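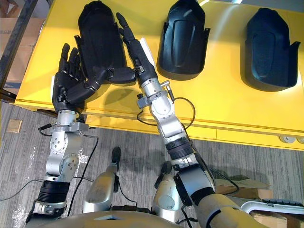
Rochelle Partington wrote in to say that she had tried the ice cube trick on the dents in her office carpet, that all she got for her trouble was a row of damp spots with dents still in the middle of them, and could I please tell her what she was doing wrong before she gave up and put the filing cabinet back where it was.

Don't put it back, Rochelle! The ice cubes do work, but on some carpets they need a good deal of help afterward, and on others you're better off going straight to the iron. I've moved my furniture around more often than my family would like (the big sideboard has lived on every wall we have), so I've had plenty of practice at this, and I'll go through both methods the way I do them at home.

Find out what your carpet is made of

If you still have the paperwork or a leftover piece in the closet, look there first. Nylon is the most forgiving and usually comes back beautifully. Wool comes back too, though it takes its time and doesn't like being rubbed when it's wet. Polyester is more stubborn, and olefin, which you find in a lot of basements and offices, can melt at a fairly low heat, so please keep the iron well away from it and stick with ice or lukewarm water. If you have no idea what you've got, treat it as if it were olefin and you won't come to any harm.

Look at the backing as well, if there's a corner you can lift. Carpet tiles that are glued straight to the floor have very little cushion under them, and a dent in one of those may be in the backing and not in the pile at all. You can improve it, but you may not get rid of it altogether. Sometimes the sensible thing is to swap the tile with one from under a desk.

What you'll need

Ice cubes, a few for each dent
A clean white cotton towel (dye from a colored one can transfer)
A spoon with a smooth edge, or an old soft toothbrush
A steam iron, if your carpet can take it
A spray bottle of plain water
A vacuum cleaner

Vacuum first

I skipped this for years and I wish I hadn't. There's always grit packed down in a dent, especially one that's been under a bookcase leg for ages, and if you wet it you'll be working mud into the fibers. Go over the spot slowly from several directions. You may find that a shallow dent is half gone by the time you've finished, which is a nice way to start.

The ice method

Set enough ice in the dent to fill it, with the cubes close together, and then go and do something else. You want a slow melt, so that the water sinks in a little at a time and the fibers swell back up. A big dent from a sofa leg wants about 12 hours, and I generally put the ice down after supper and leave it overnight. If there's hardwood underneath your carpet, use less ice and check on it, or skip this method entirely, as water that gets through the pad can mark the boards.

In the morning, press the towel down on the spot to take up the water. Press, don't scrub. Then comes the part I suspect Rochelle left out: take the edge of the spoon and gently tease the pile upward, working from the outside of the dent toward the middle and lifting the fibers against the direction they've been lying. It feels a bit silly, kneeling there with a teaspoon, but it makes all the difference. Let it dry completely before you judge it, and vacuum once more.

The iron method

For nylon or wool, and for deeper dents, this is faster. Mist the dent until it's damp but not soaked. Lay the towel over it, folded once, and set your iron to a low steam setting. Hold it just above the towel for a few seconds, letting the steam do the work, then lift the towel and feel the carpet with your hand once the steam has cleared. Fluff with the spoon, mist, and repeat. The bare iron should never touch the carpet, and it's well worth trying the whole business in the back of a closet first.

Wilma Visser tells me she uses a handheld garment steamer and no towel, held a few inches up, and is very pleased with it. I haven't got one, but I can't see why it wouldn't do.

If it's still there

Wait a day and do it again. Old dents hardly ever come out in one go, and the second round often does more than the first. I had one under a piano that took me most of May, a bit at a time, and now I couldn't show you where it was. If the fibers are worn or crushed flat and feel stiff, a carpet cleaner with a hot water machine might be able to raise them, but do ask before you book whether they think it's worth the money.

Keeping new dents away

Wide furniture cups under the legs spread the weight nicely, and felt-bottomed ones make it easier to shift things later on. Even without cups, you can nudge heavy pieces over an inch or so whenever you do a thorough cleaning, so that no one patch carries the load for years on end. Desk chairs want a mat. And if you've just had carpet cleaned, let it dry right through before the furniture goes back, with squares of foil or plastic under the legs if you really can't wait, or you may have rust or wood stain to deal with as well, and that takes a different set of supplies altogether.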